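A morning at the Histine furniture workshop

In November I visited the open day of Histine, a small workshop that makes storage furniture for small apartments.
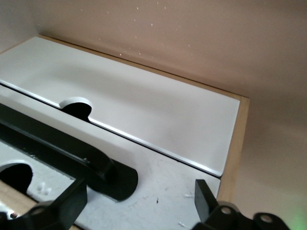 I had registered two weeks before, because my sister and I are moving to a smaller place and we want to order a wardrobe for the hallway. The workshop is in Willura, behind the old train depot. From the station it is a walk of 20 minutes, and the last part goes along a road without a sidewalk, so I would recommend the bus. It is line 16 and it stops almost at the gate.

The doors opened at nine. At the entrance we received a paper badge and a pair of foam ear plugs, and then we were divided into groups of 10 people. Our guide was Bo-ram Heo, who has worked there for many years and began in the packing department. She spoke slowly and clearly, and I was thankful for it, as the machines in the first hall were quite loud.

The first hall is for cutting. The boards arrive on trucks from a sawmill and have to rest for several days before anyone touches them. I did not know this. Bo-ram explained that wood takes moisture from the air and gives it back, and a board that is cut too early can change its shape later, when the furniture is already in somebody's bedroom. On the wall there was a humidity meter with a notebook hanging next to it, and the workers write down the value every morning and every evening.

After the cutting comes the edge room. It smelled strongly of warm glue, and one lady in our group had to wait outside. An older worker let us touch two edges, one sanded by machine and one finished by hand. I guessed wrong which one was which, and so did most of the others.

The part I liked best was the fitting room, where Ifeanyi Nnaji checks the drawers. He opens and closes every drawer several times and listens. He told us that he hears a problem before he sees it – a small scratching sound usually means that a runner is not parallel. He let a boy from our group try it with a drawer that had a mistake on purpose. The boy found the mistake immediately and was very proud.

We also saw their two product lines. Do is the simpler one, low units for under a window or at the foot of a bed. Flilleo is the newer line and it is made to measure. I asked for the price of a hallway wardrobe in Flilleo, with two doors and an upper shelf, and the answer was 1,637 dollars without delivery. This is more than we planned. On the other hand, our hallway has a sloping ceiling and nothing from the normal stores will fit, so we will have to think about it.

At the end there was coffee and a plum cake in the canteen, and time for questions. A man wanted to know how long the white paint stays white. Bo-ram answered that it depends mostly on the sun, and that she would not put any painted furniture directly opposite a south window. She also said to clean it with a damp cloth only, never with the rough side of a sponge. I wrote this down for my mother, who uses the rough side for everything.

Two small complaints. The tour was planned for ninety minutes and took more than two hours, so I missed my bus and had to wait in the wind. Also, the showroom was closed that day – I would have liked to sit in front of a finished wardrobe and open it without hurry. It can be visited by appointment, and I have already asked for one in the afternoon, when my sister is free. I will bring the measurements of the hallway with me.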